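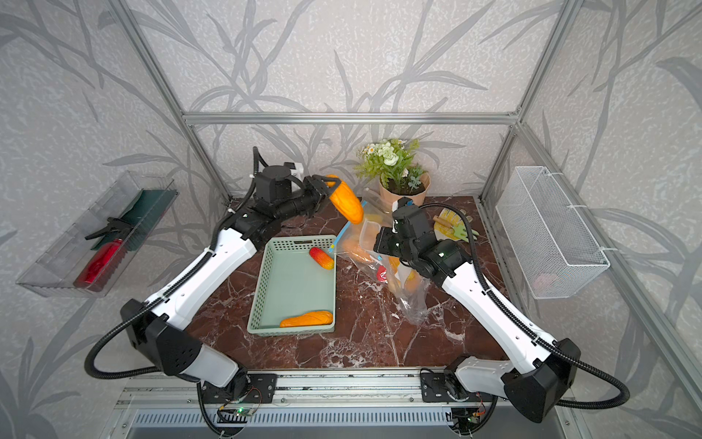

Section 4. Adding a person to your Woltari family file

Once your file is open, you'll probably be itching to get your first ancestor in, and we don't blame you! Go slowly with this one, though, as everybody you add later will hang off the choices you make now.

1. Click New Person on the left-hand menu. A blank card opens with the cursor already in the surname box.

2. Type the surname the way it's spelled in the oldest record you have in hand. If the family changed it later on (and so many did), put the newer spelling under Also Known As. Searches look in both boxes.

3. Fill in the birth and death dates as far as you know them. A year by itself is fine, and so is a month and year.

4. Under Occupation, pick from the list or type your own. You can enter up to 12 entries per person, which ought to do even for a great-uncle who never could settle to a trade.

5. Click Add Source and tell Woltari where you found all this – a census page, a headstone, a letter from a cousin. Then click Save Card.

Note: City directories were often put together the year before the one on the cover. If a directory and a census disagree by a year, keep both as separate sources and let them sit side by side.

Caution: Merging 2 cards can't be undone once you close the file. Fathers and sons with the same name get merged by mistake more than anyone else, so please compare the addresses and the wives' names first, and make a backup from the File menu.

6. To join your new person to the tree, drag the card onto a parent, spouse or child and choose the relationship when the little box pops up. A solid line means the link has a source, and a dotted line means it still needs one.

If you're bringing in a file from Stemo, skip ahead to Importing before adding anybody by hand.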